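Research > Small Workshops > Papers > Sorting surfaces and mixed parts

3. The marked bench surface

We came to the table covering rather late in our work on how small repair workshops sort their odds and ends, having spent most of August thinking about trays and labels. It was the people at the Rolton workshop who kept bringing us back to it. They had long been in the habit of rolling out brown paper before a sorting session, and had begun ruling it into cells with tape – an idea they had borrowed, with some changes, from the packing room at Skusbridge.
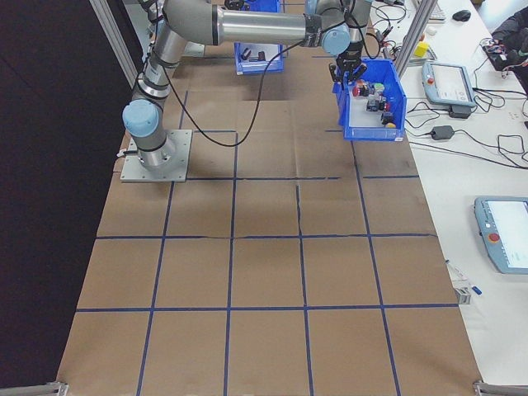 Figure 5. Sorting table with taped paper covering and parts bins.

Mixed parts are a nuisance to talk about as well as to sort. Our notes from the Chettiar visits are full of phrases like "the little one by the other little one", which meant a good deal on the day and very little a week later. A grid gives everybody a way of saying where a thing belongs, and it need not be elaborate. Dark blue tape on brown paper stands out well enough to be followed at a glance, while the blue bin on the right shows the sort of jumble we mean, with a red rounded piece among dark mechanical parts and a few bits of white and green. In our 124 logged sessions, the sorters who had a ruled surface asked one another for help less often, and seemed to us rather more cheerful about the whole business.

Paper does have its drawbacks, of course. It creases where it has been folded, it picks up marks, and tape laid over a crease will seldom stay perfectly straight. 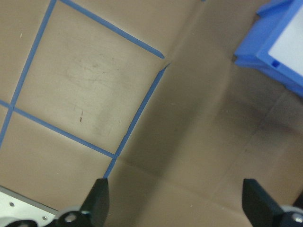
We had wondered whether such small faults would trouble people, and so we asked. Of the six regular sorters at Rolton, five said they had never given it a thought, and the other would have liked a thicker paper. The Zalel guidelines for shared benches suggest a fresh sheet for each batch, but we found that a sheet would happily serve for about 5 sessions before anyone felt moved to change it.
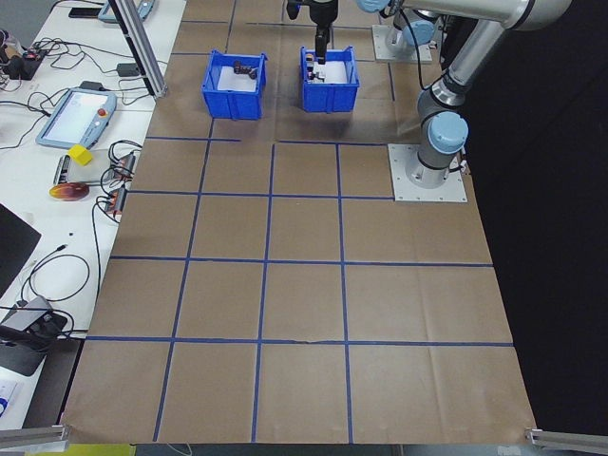 3.1 Where the bins should go

Bin position was left to the sorters themselves, and we were glad afterwards that we had not interfered. Most preferred to keep their bins close to the paper and leave plenty of open cells for laying things out – a habit we return to in the next section.

Contact the research office | Copyright 2024 | Back to top

5 shares | 0 comments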